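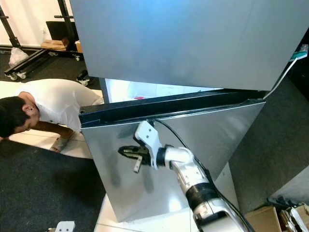
Fig. 4. Lower door, partly open.

4.2 Loading the Jadlow compact refrigerator

1. Open the door fully before loading.
2. Place loose fruit in a bowl on a glass shelf – tomatoes keep better unwashed. 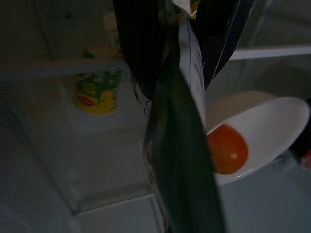
Teodor Krawczyk writes that long vegetables should go in last, after the bowl, or they roll against it.

3. Stand bottles upright in the bottom door bin. Put small wrapped items on the upper door shelf.

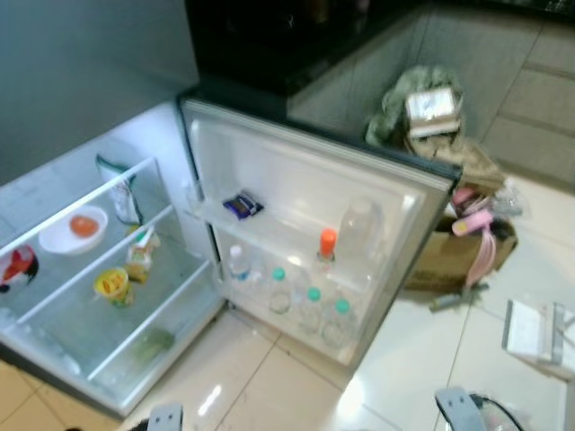
4. Keep leafy vegetables low down and clear of the back wall.

CAUTION: Wipe up spills on tiled floors at once.

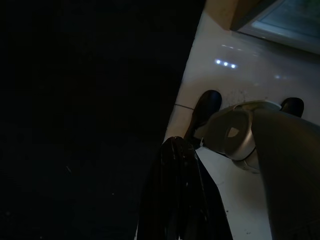

Fig. 5. Glossy floor with tile joint.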